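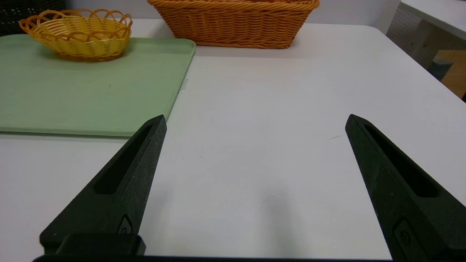
Bench notebook, September, second bench by the window
Topic: white tabletop, markers, tray. Continued from the page with the coffee ring.

Leonie wants a verdict on whether the white top can be written on directly and wiped, so we can stop taping labels to it. The Troltex sheet says yes. I have read the Troltex sheet twice and it says a number of things. It says "wipes clean with a dry cloth", and it doesn't say which ink, how long the ink sat, or whose cloth.

So I started with the top as it is. It already has marks on it before I've put any ink near it. There's a thin dark scuff and a faint curved smudge, both easy to miss until you get your head down low and look across the surface. Coralie's view is that these are nothing. Maybe. My view is that if we're going to judge how well a surface cleans up, we should know what was on it first, and the last round in the Fumbridge room didn't bother. They wrote "no residue" next to a surface they hadn't looked at beforehand. I wouldn't buy a used table on that.

Tried a dry cloth on a patch near the back edge, then a damp one. The smudge and the scuff I've left alone on purpose, and drew both in on the plan taped inside the cover. If anyone wipes them please initial the plan. I mean it this time.

10:40. Ink test, first go. Strokes on the left side of the top, each the length of the short ruler. Left them 10 minutes, wiped dry. Came off fine. I expected that. Ten minutes proves that ink comes off after ten minutes. What happens in this room is that somebody writes "DO NOT MOVE" and goes home.

Second set of strokes left to stand for 48 hours. Corner masked off with tape. Result goes on the next page, whatever it is, including if it's boring.

Coralie says the Evby people left theirs a whole weekend and had no trouble. I asked what they wiped it with and she didn't know. I asked what color and she didn't know that either. Filed under hearsay.

Now the markers. The complaint was that they dry out, and the theory (Baxter's, stuck to the cupboard door in capital letters) is that storing them upright is what kills them. The reasoning is that ink drains away from the tip. It sounds sensible, and so do a lot of things on that cupboard door. The same notice used to say the opposite about the glue.

For handling, I've moved the markers off the open top and into the plastic tray. They roll. On the flat top they go for the edge every time the bench gets bumped, and then we're testing what a drop does to a marker, which is a different job.

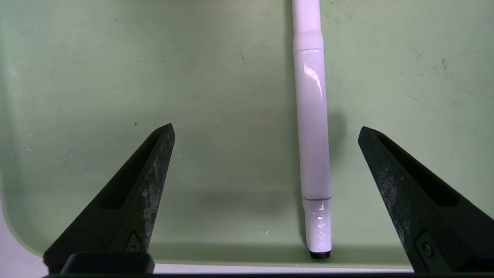 White marker in the green tray, black end toward the lower rim.

I like the tray more than I thought I would. The color is pale enough that a white barrel still shows up against it, though with the glossy plastic you get a hard highlight down one side and a soft shadow down the other, and in poor light I could see someone reading the shadow as a second edge. If we measure anything off these, measure in hand with the calipers and leave the eye out of it.

One gripe. The barrels are white whatever is in them. I can't see how anyone is supposed to tell a fresh one from a tired one without uncapping it, and every uncapping is part of the thing we're testing. I've put a dot of nail polish on the ones in the upright group. The flat group gets no dot. Leonie asked for numbers as well, fair enough, but I'm not putting tape on the barrels. Tape changes how they sit and it peels, and then we're back to guessing.

Plan for the upright versus flat business:
Upright group goes in the mug, tips down. Baxter's notice doesn't say tips up or tips down, which tells me how carefully it was thought out.
Flat group stays in the tray, lid off the tray, caps on the markers.
Same shelf, away from the radiator.
Each marker draws lines on the 80 gram paper until it skips. Write down the line where it first skips, and don't write down the line where you got bored.

I drew the baseline with one marker that isn't in either group, to see how long this takes. It got to line 217 before the first proper skip, and my wrist would like that recorded too. There was a faint patch somewhere before that which I didn't count. Coralie would have counted it. We need to agree on what a skip is before the rest get done or the whole thing is worthless. Suggest: a gap you can see at arm's length. If you need to hold it up to the window, it isn't a skip.

Things I don't believe yet:
That the dry cloth is enough after two days.
That upright storage does anything you could notice in normal use.
That the smudge on the top is "just dust", as claimed by a person who didn't touch it.

To do: get clean cloths, not from the rag bin. Ask Leonie whether the tray has to go back. Find out if the Evby top is even the same material as ours, as I suspect it isn't and then we can stop hearing about it.

3:15. Masking tape on the corner is lifting already. Pressed it down again. Noted here in case the edge of the test patch comes out ragged.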